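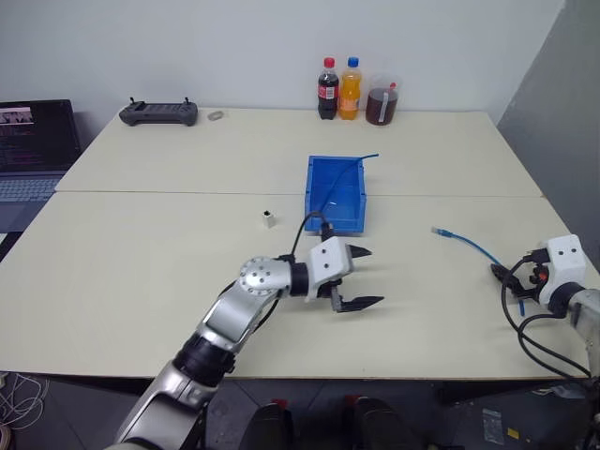 Los dos brazos en faena, con un cable azul en la pinza derecha y otro en la bandeja.

Llevo una temporada enseñando a los brazos a enchufar cables de red y ya tengo mi lista de manías de taller. Algunas vienen de la hoja de normas que nos dejó Ngozi Ugwu y otras me las he ganado a base de conectores rotos. Os las dejo tal cual.

Antes de dar corriente, manos fuera de la mesa. Todas, también las del que solo iba a mover un poquito la bandeja. Nosotros lo decimos en voz alta – «¡manos!» – y hasta que no contesta todo el mundo no se arranca.

Las bebidas, al fondo y con tapón. Lo ideal sería otra mesa, ya lo sé, y la hoja lo pone bien clarito, pero como mínimo que queden fuera del alcance de los codos del robot (¡y de los vuestros!).

Con el cableado de las pinzas soy muy pesada. Dejad un bucle con holgura para que la muñeca gire entera y luego haced el recorrido completo a velocidad mínima mirando solo el cable. Si roza o se tensa en algún punto, se recoloca y se repite. 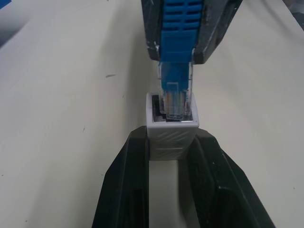 Para la inserción, coged el conector por el capuchón, nunca por la parte transparente, y bajad en vertical. Yo pongo el límite de fuerza en 8 newtons para empezar y lo voy subiendo si hace falta. Si a los 5 intentos no entra, se para y se revisa la alineación, nada de apretar más. El acoplador tiene que estar bien sujeto, porque si baila os volveréis locos buscando el fallo en el programa.

Mirad también los dedos de la pinza. Las rayitas superficiales no me preocupan, pero si el borde está redondeado el capuchón empieza a girarse y toca cambiarlos. En Bratine los cambian cada 6 semanas, yo voy más a ojo.

Y el suelo, por favor: bolsas y cables sueltos, recogidos antes de irse a comer.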